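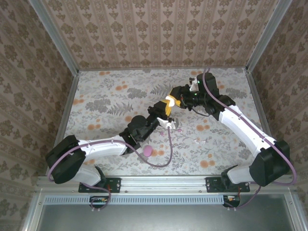
Project thread, Mar 11, 2026. Bimanual handoff, spring capstone. Team is me, Brenda Núñez, Gwion Gittins and Trinidad Quezada. Jayanthi Pisharody advises. Posting notes as we go so next year's group has something to search.

---

Task definition: left arm picks up a small soft object, passes it to the right arm in midair, right arm places it. Both arms are bolted to one shared rail, so the base-to-base transform should be fixed. "Should be" took up most of our first month.

---

Calibration. We were solving each arm separately against a printed target and then trusting the CAD for the distance between bases. Error at the meeting point was 5 mm. With the fingertips this close together, that's a missed handoff or a collision, depending on the sign.

---

Fix was to stop using the CAD number. Gwion wrote a routine that brings the two grippers to a shared point from many directions and solves for the base offset directly. Error is now 2 mm. Repeats well as long as nobody has touched the mounting plate bolts.

---

If you touch the mounting plate bolts, run the routine again. Write it in the log. Brenda spent an evening debugging a planner that had nothing wrong with it.

---

The planner is called Irkilance (Trinidad named it, I don't have an explanation). It treats both arms as one system with one collision model. Earlier version planned left, then right, with a lock on the center zone. Safe, but the right arm sat waiting through every pick.

---

Cables. The purple ones run along the outside of each arm and need enough slack for full wrist rotation. Slack means a loop, and the left loop can get down to floor level. The collision model doesn't know cables exist.

---

Current workaround is a keep-out volume under the left wrist plus a joint limit narrower than the real one. Costs us part of the workspace near the center. Better clips on the upper arm would probably get some of it back. Open to suggestions from anyone who has routed cable on a small arm without losing the last joint.

---

Walls and floor: damask on the walls, ferns and orange flowers on the floor. The segmentation model has to work over a busy background for the course requirement. On plain gray it was close to perfect and we learned very little from it.

---

Main confusion so far is the orange blossoms. Pink pieces and orange flowers land closer together in color space than you'd guess under warm light. Locking white balance helped more than another 500 training images did. Do that first.

---

Small fragments are a separate problem. The model finds the big pink ball without trouble. Little bits get dropped by the minimum-area filter, and if we lower the threshold, printed petals come through. Brenda is testing a height check from depth, so anything flat on the floor is rejected. Works on paper. Depth noise is close to the height of the smallest pieces.

---

Grip force. We cap motor current on close. Too high and the soft pieces deform enough that the receiving gripper is aiming at the wrong shape. Too low and they slip during the transfer. The band between those is narrow and differs between left and right, so each arm has its own value in the config.

---

Release timing matters more than grip force. Left must not open until right reports contact, and right's contact estimate is just current crossing a threshold. We added a short hold with both closed. Ugly, slow, more reliable.

---

Success rate over the last logged set is almost 80 percent, counting a handoff as good only if the piece also ends up in the target area. Most failures are on the pick. The transfer itself is in decent shape now.

---

Someone asked about logging. Joint states, motor currents, camera timestamps and the config hash go into one file per trial. The config hash was Jayanthi's requirement and I argued against it. I was wrong — we've used it to throw out a whole set recorded with the old offsets.

---

Next: depth check, cable clips, then a run with the wall pattern swapped to see how much the vision model has memorized. Final demo is in May. Code goes public after grading. Calibration routine may go up sooner if Gwion finishes the readme.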